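Water rings and dull spots on marble counter - reseal or refinish?
Home Repair > Kitchens > Countertops
Posted 02/03/2026

Yaryna Pylypenko

We bought a house in Ornport in June and it came with a marble kitchen counter. The previous owners left no paperwork, so I don't know what finish it has or when it was last sealed. I now have several dull rings near the sink and one larger dull patch where a cut lemon sat overnight. They don't feel rough. I can only see them when I bend down and look across the surface toward the window.

I wiped everything with dish soap and warm water and nothing changed. A contractor quoted me 400 dollars to hone and reseal the whole run, which is 11 feet including the corner. Before I spend that I would like to know if sealing alone would take care of it. A bottle of sealer is a lot cheaper.
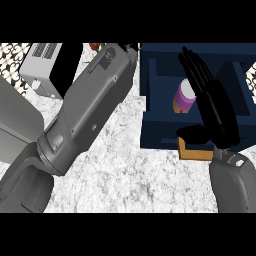

Also, how do I tell if the old sealer is still working? My sister has granite and says she puts water on hers and watches it, but she couldn't tell me how long to wait.

3 replies

Vsevolod Mykhailiuk

Sealer won't fix those. What you have are etch marks. Acid from the lemon reacted with the stone and took the polish off, and the rings are probably the same thing from juice or wine glasses. Sealer soaks in and slows down staining. It does nothing for etching, and you can still etch a counter that was sealed yesterday.

For the water test, put a spoonful of water on a clean dry spot and leave it 13 minutes. Wipe it up. If the stone underneath looks darker, it took in water and it's time to seal. If it looks the same, leave it alone for now. Test by the sink and again in a corner you rarely use, as the two often don't match.

For the etching, you can try marble polishing powder on the small rings. Wet the spot, sprinkle the powder, and rub with a damp white cloth for a couple of minutes, then rinse and dry. It only works on a polished finish. If yours is honed you'll end up with shiny spots, so try it first behind the faucet. 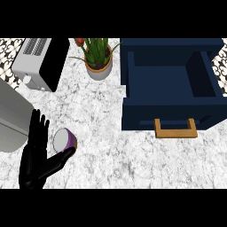 How much any of this bothers you depends a lot on the stone. Plain white slabs show every mark. Counters with irregular grey veining and cloudy patches over a bright white background are more forgiving from standing height, and if yours looks like that you may decide to live with a few rings. I would still deal with the lemon patch. If the powder doesn't bring it back after two tries, that area needs to be honed with pads, 300 grit and up, and I would pay someone for that - it is easy to leave a low spot.

Chaudhary

just use vinegar and water, cuts right through hard water rings. been doing it for years on mine

Oser

Please don't use vinegar on marble. It is an acid and will leave the same kind of dull spots she already has. Chaudhary, is yours quartz maybe? The two get mixed up a lot.

Yaryna, I agree with Vsevolod on the rest. Ask the contractor for a price on just the lemon area and the section by the sink. Mine came down quite a bit when I asked, although he did warn me that the repaired part might not match the rest exactly. It doesn't, but only I notice. Use a pH neutral stone cleaner from now on and put cutting boards under anything with citrus or tomato.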